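Search this site Search Go

Keeping Paper and Photo Prints Flat in a Damp House

I live in Pavham, where the river is near and the cellars are never fully dry. When I moved here I had four boxes of old prints, maps and letters, and after the first winter half of them were wavy like potato chips. I have learned since then, mostly by mistakes, and I write down the method so that other people can make different mistakes than mine.

Where to keep the boxes

Do not use the cellar and do not use the attic. The cellar is too wet, the attic is too hot in summer. The best place in my house is the bottom of a bedroom closet on an inside wall. An outside wall is colder, and the moisture in the air likes to settle there. Leave two fingers of space behind the box so the air can move.

Put the box on a shelf or on two strips of wood, never directly on the floor. If a pipe leaks you will have one hour more to notice it. A cheap humidity meter is worth the money. I try to stay between 35 and 50 percent. When mine shows 60 for more than several days I open the closet door and run the dehumidifier in the hallway until it goes down.

Flattening a curled print

First look at which kind of paper you have. Ordinary letters and maps on uncoated paper can take a little moisture. Glossy photographs cannot, because the shiny side becomes sticky and will glue itself to anything. For glossy prints I use only weight and time.

For the dry method you need two smooth boards bigger than the print, clean white blotting paper, and heavy books. Put down one board, then blotting paper, then the print with the picture side up, then a sheet of silicone baking paper, then blotting paper again, then the second board. Put the books on top, spread evenly. Leave it for two weeks. I know this is long. After three days it will look flat and you will want to take it out, and by the evening it is curled again. I have done this several times and I was never right.

For the moist method, only for uncoated paper, take a big plastic storage box with a lid. Put a wet sponge in a small dish in one corner. Put the paper on a rack so that it does not touch the water or the sponge. Close the lid and look every hour. When the paper feels soft and hangs down a little, take it out and press it the same way as above. Change the blotting paper after the first 30 minutes and again the next morning. If the ink is from a fountain pen, please do not use this method at all. I lost a letter of my grandfather like this, the blue went everywhere.

Never use a clothes iron on a photograph. On a map, some people do it with a cotton cloth between, at the lowest heat and without steam. I did it once and it went well but I was nervous the whole time.

Mounting on a panel

If a print will hang on the wall, it is easier to keep it flat when it is fixed to something stiff. For a copy, meaning a print that you can order again, full gluing to a board is fine. For an original, use paper corners and a mat, so that it can come out again one day.

Seal the back of the board also. Many people forget this. If you glue paper on one side only, the board will bend toward the paper when the glue dries. I glue a sheet of plain brown paper on the back, the same size, on the same day. The bend is then equal from both sides and the board stays straight.

Spread the glue from the middle to the edges with a soft roller. When you lay down the print, begin at one short side and let it fall slowly while your other hand pushes the air out with a dry cloth. It is much easier with a second person holding the far end. 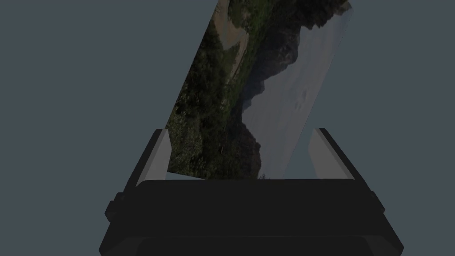
Let the panel dry lying down with weight on it for the whole night. Standing against the wall is no good, it will take the shape of how it leans. In the morning trim the edges with a new blade. I say a new blade because an old one pulls the paper and makes small white hairs along the cut. Make many light cuts instead of a strong one.

For hanging, stick two small felt pads on the lower corners at the back. The air can then pass behind the panel and the wall will not get a dark shadow after some years. Do not hang anything over a radiator or in the bathroom, even with glass.

Cleaning

A soft wide brush is enough for dust. Brush from the middle out. For a fingerprint on a glossy surface I breathe on it lightly and wipe with a microfiber cloth, the kind for eyeglasses. Window cleaner should stay with the windows. If you see small grey or black points which look like fur, it is mold, so put the piece in a paper bag, take it away from the others, and brush it outside with a mask on when it is fully dry.

I check all the boxes in April, when the heating goes off, and one more time in the fall. It takes me a Sunday afternoon. I write the date in pencil inside the lid, and also what I have changed.

Comments

Craig Gunn
Very useful, thank you. Can I use kitchen paper in place of blotting paper? I have a lot of it at home.

Reply from the author
Better not, Craig. Most kitchen paper has a pattern pressed into it and your print can take the pattern. Plain white coffee filters, opened flat, are okay for small prints.

mapdrawer
I have 204 postcards from my aunt and they all curl the same direction. I put them back to back in pairs under an old encyclopedia and after two weeks they were much better. Took the whole winter to do them all.

Lornon reader
What about the little silica bags from shoe boxes? Do they do anything?

Reply from the author
A little, in a closed box. They become full quickly, so you must change them or dry them again. In an open closet they do nothing.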